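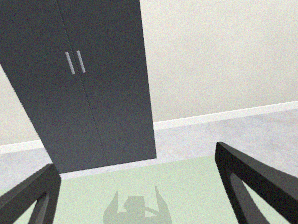 Waaka: door opening from a wrist camera, in simulation

Maintainer: Thư Ngô
Release: 18 March 2023

Waaka is a set of simulated episodes of a gripper opening cupboard doors, together with the training code and the results from our first round of tests. The only camera is the one on the wrist. We wanted to know how well a policy can do with that view alone when the camera starts at an awkward angle to the cupboard.

What is in it

1000 training episodes and 144 test episodes. Each episode has one cabinet in one room. Cabinets have one or two doors and either bar handles or knobs. Wall, floor and cabinet colours are drawn at random at the start of an episode and stay fixed until the end. Light grain is added to every rendered frame.

Each episode folder holds:

rgb/ wrist camera frames
state.csv joint positions and gripper opening
scene.json cabinet size, door count, handle type, colours, start pose
result.txt 1 if the door passed the target angle, 0 if not

An episode stops after 600 steps or when the door passes the target angle, whichever comes first.

Start poses

The start pose is tilted on purpose. In the "low" group the camera looks up at the cabinet, so the doors lean across the view and the handles can be near the top. In the "level" group it faces the cabinet squarely. Please report the two groups separately. 397 of the training episodes are in the low group and the rest are level.

Methods compared

Stendden is plain behaviour cloning on single frames. Flavano uses the same network but first predicts the tilt of the camera and turns its features to match. Both were trained on the same episodes with the same settings.

Result

On level starts we found no clear difference. On low starts Flavano reached the handle more often, and most of Stendden's failures were grasps that closed to one side of the bar. With two doors, both methods sometimes went for the wrong handle. Tilt correction did not help there.

Known problems

The gripper's shadow is drawn on the floor but is too soft close to the cabinet. Door hinges have no friction. Some knobs in the test set are smaller than any in training. Nothing here has been tried on a real arm.

Running it

python train.py --config flavano.yaml
python evaluate.py --split test --group low

Set DRORKHOLM_ROOT to the folder where the Drorkholm simulator is installed. Versions from before November do not read scene.json correctly.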